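**Checklist B: gripper and wrist, bench cell at Skonovard**
Carried out with the arm stopped and the enabling switch released. Results are pass, fail or comment. Items marked R are repeated after any change of finger or cable.

## 1. Before approaching the cell

- [x] Stop button pressed and arm confirmed still. Pass.
- [x] Cell log read back to the last inspection. Pass. One entry is unsigned; returned to the Lestik office for completion.
- [x] Speed limit for hand-guided work set to 200 mm/s. Pass. The Stiruvitz site rule allows no higher figure while a person is within reach of the table.
- [ ] Laminated copy of the stop procedure at the cell. **Fail.** The copy on the door is the previous issue and still gives the old restart sequence. Replace before the next shift.

## 2. Mounting and fasteners (R)

- [x] Wrist flange bolts tight, witness marks in line. Pass.
- [x] Cover screws seated. Pass. Check by hand with the short driver. Do not use the powered one, as the threads in the housing are easily stripped.
- [x] No cracks at the cover corners. Pass.
- [ ] Spare screws in the labelled tray. **Comment.** Two lengths are mixed together. The longer one can foul the mechanism under the cover and should be kept in a separate tray.

## 3. Fingers and spring (R)

- [x] Fingers open and close over the full stroke without sticking. Pass, 10 cycles.
- [x] Spring free of dirt, no stretched or touching coils at rest. Pass.
- [x] Spring changed within its service interval of 2,000 hours. Pass by the log.
- [ ] Pinch point marked on the cell drawing. **Fail.** The drawing shows the gap between the fingers but leaves out the opening in the housing where the spring is exposed. A fingertip will not go in far, but a sleeve thread or a loose cable will.

## 4. Cables

The Grigaitė wiring note, which this site follows, asks for three things at the wrist: the cable is held on both sides of any moving joint, it has enough slack for the full turn, and it stays clear of springs and slides. The first two are simple to judge with the arm at its limits. The third has to be looked at from close range and at more than one opening of the fingers – a cable that lies clear at full stroke may not do so at half.

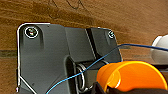

Any cable that passes over an open spring is to be treated as a comment at the least, and as a fail if it can be pushed into the coils with one finger. Tape is not accepted as a fixing. Use a clip or a sleeve, and turn the wrist through its full range again afterwards.

- [x] Outer covering sound along the length that can be reached. Pass.
- [ ] Route clear of spring. **Comment.** The blue cable crosses the spring. Re-route and inspect again under item 9 of the wiring note.
- [x] Connectors latched. Pass.

## 5. Work surface

- [x] Table fixed to the floor. Pass.
- [x] Parts in reach of the arm are those on the task sheet. Pass.
- [ ] Old pen marks removed or agreed as reference marks. **Comment.** Operators should not have to guess which lines matter.

## Release

Cell may run at reduced speed only until the cable item in section 4 is closed. Section 1 and section 3 fails are to be closed by the end of March. The drawing change goes to Lestik with the revised pinch point added – a hand sketch is acceptable for the first issue.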